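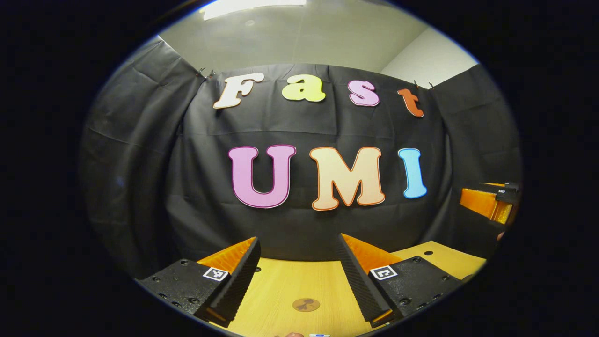
October 19, 2023. Letter set, backdrop and table layout

Second pass on the cut-out letters. Text is "Fast" on the upper row and "UMI" below it, same rounded serif for both. Upper row set smaller. Sneha picked the colors and I have left them alone.

**Letters**

- F: cream face, thin brown-orange outline. Weakest of the set for edge definition at a distance. Redo with a heavier outline.
- a: yellow-green. Fine.
- s: pinkish purple, darker outline. Close to the U in hue. Acceptable, as they are in different rows.
- t: red-orange. Sits a little lower than the rest of its row. Reset to a common baseline.
- U: orchid purple with white rim. Best contrast against the black.
- M: peach face, orange-brown outline. Keep.
- I: sky blue. Leaning, foot out to the right. Straighten.

The F is also tilted. Harsh likes it that way and wants the whole upper row loose. Kazue wants both rows square. Not settled. My preference is to square the lower row and leave the upper one alone.

**Backdrop**

Black cloth, one center drop and a side panel left and right, clipped along the upper edges. The center drop still shows its storage folds: horizontal creases between the two rows, and a vertical one between the a and the s. The left panel has a long diagonal crease. Steam all three and store them rolled from now on. Savita has asked Khurana for a price on a heavier cloth, 2 m wide. No answer yet.

There is a small faint blue spot of light low on the left panel. Source not identified. Check with the room lights off before moving anything.

**Table**

Light yellow wood-grain top. The cream F and the peach M are nearer to it in tone than I would like. Hollis suggested a gray runner under the letters. Try it once the creases are out, so that only one thing changes at a time.

**To do**

1. Recut F, outline 2 mm wider.
2. Steam cloth, rehang, add 6 clips.
3. Trace the blue spot.
4. Mark letter positions on the underside of a paper template, both rows, so the layout can be repeated at Sendley.
5. Ask Sneha whether there is a spare s. If we do the Gravevcombe version in February we need the same typeface, and the cutting file is on her machine only. Copy it to the shared folder.

Scrap card from the first cut is in the flat drawer under the guillotine. Do not throw out the purple.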